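3.2 Requests for Records Between Legislative Committees and Outside Vendors

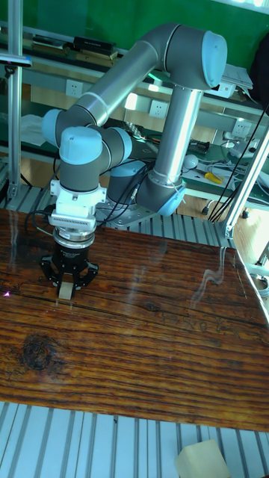 Figure 4. Robot arm holding a small beige block over a wooden tabletop.

3.3 How Subpoenas to Vendors Were Handled

We coded 200 subpoenas issued by state legislative committees to private companies that store mail, donor lists or call records for political groups. In 80 of them the company was the only party named. The group whose records were sought had to learn of the request from the company or from the press.

Most vendors gave their client notice before turning anything over. Herrero, a mailing firm, wrote a notice period into its contracts and kept to it in every case in our set. Pruvari had no such clause and left the decision to its legal office, so the length of notice varied from one client to the next.

Clients went to court to block the request in 16 cases. Their filings leaned on two claims: that the committee lacked a proper lawmaking purpose, and that the request would expose internal strategy to the rival party. Judges rarely ruled on the second claim. They tended to narrow the date range and let the rest of the subpoena stand.

Timing mattered more than we had expected. A short delay in September of an election year could push delivery past the end of the session, and a committee that dissolved had no standing to press the matter. In 4 cases the subpoena lapsed this way before any ruling. We coded these as withdrawn, following the rule in Section 2, although the court dockets list them as moot.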